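Print this page
E-mail this to a friend

Cornel Ciobanu keeps his window open when he works, even in the sort of weather that has everyone else in the building reaching for a cardigan. "You can't smell anything properly in a stuffy room," he tells me, clearing a stack of paper blotters off the only spare chair so that I can sit down. "After an hour your nose is just telling you what it told you before. So I open the window, I have a walk, I come back and I find out I was wrong."

He has been wrong a good deal over the past three years, he says quite cheerfully, and the result is Gemora, the new fragrance for women from the Mernside house of Bellis. It is a soft, slightly salty floral built on fig leaf, orris and white tea, with a little vetiver underneath to stop it floating off altogether. I had been wearing it for a week before we met and was rather taken with the way it goes almost creamy by teatime (my scarf still smells of it, and I haven't the heart to wash it).

The idea came from Mélanie Boychuk, who looks after the fragrance side at Bellis and who had spent a summer holiday in Marnmont, where her aunt has a house with a fig tree leaning over the kitchen wall. "She rang me up and said, I want the leaves, I don't want the fruit," Ciobanu remembers. "Everybody does the fruit. It's jammy, it's lovely, people buy it. But the leaf is green and a bit milky and a bit bad-tempered, and that was what she had fallen for. I thought, well, good luck to both of us."

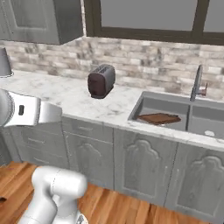

A white robot arm beside a marble countertop.

The first versions were far too sharp. Boychuk wore one of them to a family lunch and was asked, kindly, whether she had been cutting the hedge. It was the orris that brought it round, and Ciobanu talks about orris the way some people talk about their grandchildren. "It's powdery but it's cool, like a pillow when you turn it over. You put it next to the fig leaf and they calm each other down. Then the tea gives you some air. I didn't want any vanilla and I had to be quite stubborn about that, I'm afraid!"

I ask whether he ever wears it himself. He laughs and holds out his wrist, and there it is, warmer on him than on me, with the vetiver coming forward. "My wife says it's hers and I'm not to finish the bottle. But I don't really believe in for men and for women. Bellis has to put it on a shelf somewhere, and I understand that. If a man likes figs, he should have figs."

The bottle is a plain, heavy thing in pale green glass, and Boychuk tells me by phone that they went back and forth over the cap until July. She is pleased with it now. The first run is 3000 bottles, in 2 sizes, with a body cream to follow if people take to it. "I'd like it to be somebody's smell," she says. "The one their children remember on a coat."

As for Ciobanu, he is already at work on something with hay and black pepper, which he lets me sniff on condition that I don't describe it. He makes me go and stand by the window first.

Gemora by Bellis goes on sale on September 23, 2026, as an eau de parfum.

Print this page
E-mail this to a friend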